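Inicio | Proyectos | Taller | Contacto

Junio – por Corey Hapeta

Para el trabajo final de Caketa me tocó estudiar flores de tela, ¡y yo feliz! Quería ver qué hace que una rosa artificial convenza de cerca, así que me pasé 2 tardes mirando pétalos (mi mesa quedó hecha un desastre).

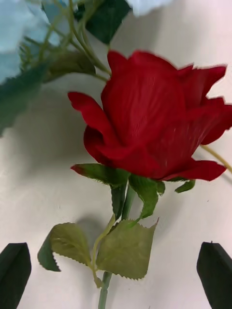 Rosa roja de tela, vista de lado.

Lo que más me gustó fue el borde de las hojas, con sus dientecitos de sierra. La trama del pétalo delata la tela – pero a mí me encanta que se note. Me falta probar con una blanca.

36 compartidos | 2 comentarios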